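Thread: Concussion substitutes and the like-for-like rule in league cricket

6 min read

Posted in November by offcutter_86

Our league is rewriting its playing conditions over the winter and the concussion substitute clause is the one that keeps coming back. The current wording says the replacement must be "like for like" and that the umpires decide. That is all it says. I umpired a Rodida second XI match where an opening bat who had bowled two overs of off spin was hit on the grille and went off at 70 for 1. The captain offered a leg spinner who bats at eight. I refused. He then offered a wicketkeeper, and I accepted, and I am still not sure on what basis.

I would like to hear how other leagues word it. Specifically: who nominates, when the nomination closes, and whether the substitute can bowl.

longstop

Ours works in two stages. Before the toss each side hands in its eleven plus up to two named concussion replacements, one listed as a batter and one as a bowler. If a player is withdrawn, the captain picks from those two. If the listed bowler replaces a batter, he can field and bat but cannot bowl. The umpires enforce the list and make no judgment about type.

It has been used twice that I know of. Both times the game restarted inside the drinks interval.

Fluker End

The list system is fine for clubs with depth. Kandavby turned up with ten players twice last season. Asking them to name two spares is asking them to play without the protection. You end up with the big clubs covered and the small ones keeping a dazed player on the field because the alternative is batting one short.

longstop

Nothing in our rule stops a club from naming a player from its third XI who is at another ground. He just has to be registered. It takes time to get him there, but the innings can go on while he travels.

offcutter_86

That is closer to what I had in mind. Our grounds are at most 23 miles apart. The problem is a player who has already batted in the lower match. Can he bat again?

longstop

No. Once he has batted, bowled or kept in another match that day he is out of consideration.

Fluker End

Then in practice the rule covers the first hour of play. Most head knocks I have scored came in the second innings, when the third XI game was also under way.

seam_position

I score for the same league as Fluker End and I disagree with the last part. I went through my own books. Of 13 withdrawals for a head injury, eight were in the first innings, and five of those were fielders close in on the leg side. The batter getting hit on the helmet is what people remember, but short leg is where the rule gets used. That matters for the wording, because a fielder who goes off in the first innings has not batted yet and his replacement takes a full innings.

Fluker End

Fair enough, I keep no such record. My point about small clubs stands.

seam_position

It does. I would separate two things that usually get mixed together. One is the decision to take the player off. The other is what the batting side or fielding side gets in return. If the first is made by someone with no interest in the result, the second can be quite strict without hurting anyone.

offcutter_86

Who makes the first decision at a ground with no physio? We have two umpires, a scorer and whoever is making tea.

seam_position

Either umpire, and no appeal. Helmet strike means play stops, the umpire asks the standard questions, any wrong answer and the player is done for the day. The captain is not consulted.

blockhole

I play and I will say what players think about this. Some of them will give the right answers with a headache. I have done it. The questions are the same each time and you learn them. I would rather see a rule that any blow to the helmet means 15 minutes off, with a runner or a substitute fielder in the meantime, and a second check at the end of it.

longstop

Runners are gone from our conditions. A batter would have to retire and come back at the fall of a wicket.

blockhole

Retire, then. Retired not out for an injury carries no penalty. He can resume later.
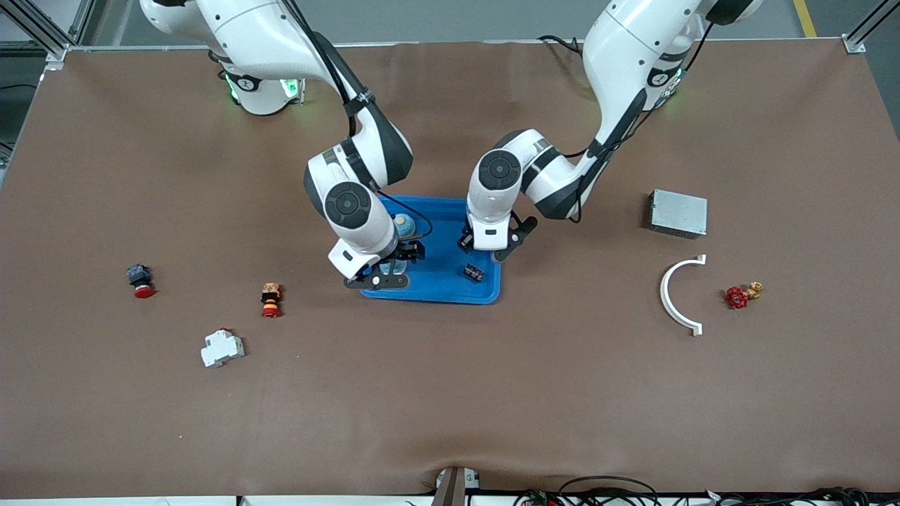
Two robot arms working over a blue tray.

offcutter_86

The 15 minute rule has a cost in a timed game. Our matches have a fixed close and no allowance. A side chasing with nine down could lose its last batter to the check and the match would be over. I assume the answer is to stop the clock, but that needs wording too.

Fluker End

If nine are down and the last pair is split by a check, the umpires should hold play for the full period and add the time back. It will happen once every few years. I would not weaken the rule for it.

seam_position

Agreed. Also worth saying that the substitute question does not arise while the check is running. The nomination opens only when the player is ruled out. We had an argument over this at the Laaksonen ground, where the fielding captain wanted a bowler as a temporary fielder and then wanted him treated as the nominated replacement when the original player did not come back. He had been on the field for six overs by then and had the ball in his hand.

longstop

What did the umpires do?

seam_position

Let him bowl. The conditions did not forbid it. The batting side lodged a report and the result stood.

offcutter_86

OK, draft below. Pick it apart.

1. After any blow to the head or helmet the player leaves the field for 15 minutes. Time is added to the innings if no other batter is available.
2. Either umpire may rule the player out at any point. The ruling is final for that day.
3. Once ruled out, the player may be replaced by any registered player of the club who has not taken part in another match that day.
4. The replacement may bowl only if the player he replaces has bowled in the match, or is listed as a bowler on the team sheet.
5. A temporary fielder has no standing under clause 3 until he is nominated.

blockhole

Clause 4 has a hole. Everyone will be listed as a bowler.

longstop

Cap it. Six listed bowlers on the sheet, marked before the toss - same time the sheet is signed.

Fluker End

Six is too many for a club that really has four, but I can live with it. I still want something for the side that has no replacement to send. Under clause 3 Kandavby gets nothing.

offcutter_86

I do not see what we could give them. A fielder from the opposition is already allowed. Letting someone bat twice would be worse than the problem.

Fluker End

Some leagues let the side postpone. I will look for the wording and post it here.

seam_position

Clause 1 should say "helmet, neck or head." Otherwise it reads well enough to send.

Related threads

Bonus points in rain-shortened games
Who supplies the second new ball?
Helmet rules for keepers standing up
Late team sheets and the toss
Scoring retired batters in averages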